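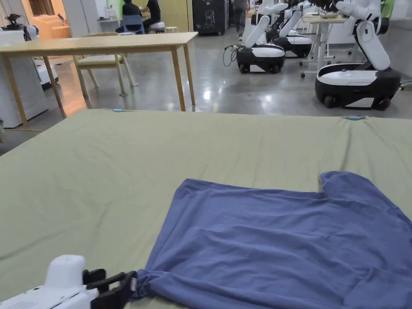

마지막 수정: 6월, 오후 11:40

통발 탈출구 얘기 좀 씀. 배에서 내려서 바로 쓰는 거라 두서없음 1/

올해 Flatow호 통발 800개에 전부 탈출구 링 달았음. 안지름 60mm짜리. 작년까진 반만 달고 나머지는 그냥 썼다

링은 Zedano 거. 플라스틱이고 타이 두 개로 그물에 고정하는 방식. 다는 것보다 그물코 자르는 게 일임. 손가락 다 까짐 2/

왜 다냐고 물어보는 사람 많은데... 작은 게는 어차피 못 판다. 올려서 재고 던지고 또 재고 던지고. 그 시간에 통발 몇 개를 더 올린다고

그리고 던진 놈들 다리 떨어진 거 보면 기분도 별로임

첫 조업 결과. 작은 게 확 줄었음. 선별대 앞에 사람 하나 빼서 미끼 쪽으로 돌렸다. 큰 놈 빠져나간 느낌은 없는데 이건 아직 모름, 두세 번은 더 봐야됨 3/

Francine Vachon 선장은 링을 바닥 쪽에 달아야 한다고 하고 나는 옆면 중간에 달았음. 바닥은 뻘에 묻히면 막히지 않나? 근데 그 배 바닥은 모래라 다를수도

위치 갖고 무전으로 한참 싸움ㅋㅋ 결론 안남 4/
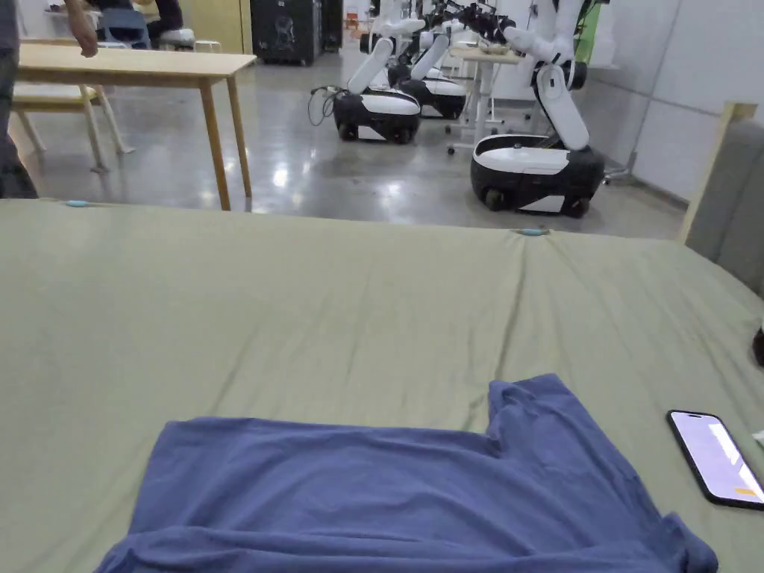
초록 시트 위에 펼쳐 놓은 파란 반팔 티

단가 얘기도. Simard에서 크기 고르게 들어오면 선별비를 덜 뗀다고 함. 상자당 1000원. 큰돈 아닌데 한 철 쌓이면 링값은 나온다는 계산

계산서는 아직 못 받음. 받으면 올릴게요 5/

1202번 통발은 링이 통째로 없어져서 올라옴. 타이가 끊어졌는지 내가 덜 조였는지 모르겠음. 번호가 왜 1202냐면 예전 배에서 쓰던 번호 그대로 쓰는 거. 다시 매기기 귀찮아서

구멍만 뻥 뚫린 통발에 게가 있겠냐고. 없었음 6/

그래서 타이 세 개로 바꾸는 중. Danai Christodoulou가 스테인리스 철사 써보라는데 그건 나중에 통발 잃어버리면 안 썩어서 싫음

유실 통발은 또 딴 얘긴데, 문 쪽은 면실로 묶어둠. 썩으면 열리라고. 이거 안 하는 배 아직 많다. 좀 합시다 7/

Trever 부두에서 링 공동구매 얘기 나오는 중. 이번 주 안에 개수 모아서 주문 넣는다고 함. 필요한 배는 저한테 말고 부두 사무실로 연락 주세요. 저 배에 있으면 폰 안 터짐

치수 꼭 확인하고 주문할것. 안지름이랑 바깥지름 헷갈려서 반품한 배 있었음 8/

질문 온 거 몇 개만 답.
- 문어 통발에도 되냐: 안 해봄
- 링 색깔 상관있냐: 모름, 난 주황. 잘 보여서
- 중고 통발에 달아도 되냐: 됨. 대신 그물 삭은 데는 피해서

내일 새벽에 또 나감. 미끼 아직 안 썰었다. 나머지는 들어와서 9/9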